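A morning at the Sotik open day
By Amber Kuipers
Fri 4 September
9 comments - 12 shares

Sotik opened its office to visitors for the morning and I went along with Lerato Nkuna, mainly to see how they'd laid the place out. 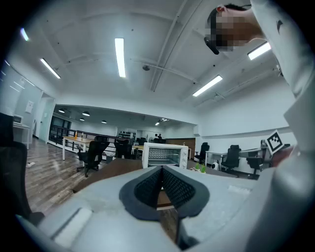 We started in the main room and were free to wander. It's a bright space with a white ceiling, beams left exposed and tube lights all the way across. I'd expected glare but found it fine to read under. The tables have wooden tops, a nice change from grey.

The back area has a dark ceiling and small hanging lamps, with bottles shelved behind a metal railing - more like a bar than an office. Lerato preferred it. I'd still choose the front for work.

Entry was free. The next open day is in November, and bookings go through the front desk.

We use cookies to improve your visit. Accept | Manage settings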